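July, 6:40 a.m.

Revenue report for the Skaltport site came in overnight. Page views flat against June, fill rate down, and the gap is entirely in the header slots. The in-article unit is unchanged. I exported the hourly table before doing anything else because the dashboard overwrites its hourly data after 28 days and I have lost it that way before.

The drop starts at 4 in the morning, server time, on the day Maksym pushed the new consent banner. Before the push, header bids returned for nearly every request. After it, the requests go out without a consent string and two of the bidders answer with an empty response. No error in the console. The auction closes normally and the slot falls through to the house ad, so the page looks fine unless you know what should be there.

Wrote to Maksym Bondarchuk and asked for the banner config. He sent it within the hour. The banner script is loaded with defer and the auction script is not, so on a fast connection the auction starts first. On a slow connection they finish in either order, which explains why the logs are a mix.

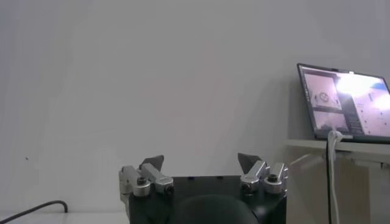 Can the auction simply be told to wait for the banner? The wrapper has a consent timeout setting, and it holds the auction until the string arrives or the timer expires. Ours was set to zero, carried over from the old template.

Set it on the staging copy and reloaded with an empty cache. Consent string present in all the outgoing requests. Repeated with the network throttled, same result. The header slot renders later than it did, and I will need to watch the layout shift number, as the header container has no reserved height on mobile. Added a min-height for the phone breakpoint and left desktop alone.

Jintana Sombatkul asked whether the Tkachenko newsletter pages are affected. They use the same template but no header unit — only the sidebar and one unit at the foot — so the loss there is smaller. I will move them over with the rest anyway.

Still open:

- Cikel is listed twice in the seller file, once as direct and once as reseller. Fedir says the reseller line is old. Waiting for confirmation from their side before I delete it.
- 6 slots still use the old naming scheme and land under "other" in the report.
- Payment threshold for the Skivis account not met last month, balance rolls over.

1:15 p.m. Timeout change is live. Rolled out to all templates, cache purged. Bids are returning on the header. I won't compare revenue until there is a full day of data, and the early figures are estimates in any case. Turned off the floor price test in the meantime so that only one thing is changing.

Maksym wants to move the banner script ahead of everything else as well. Told him to leave it until the next release.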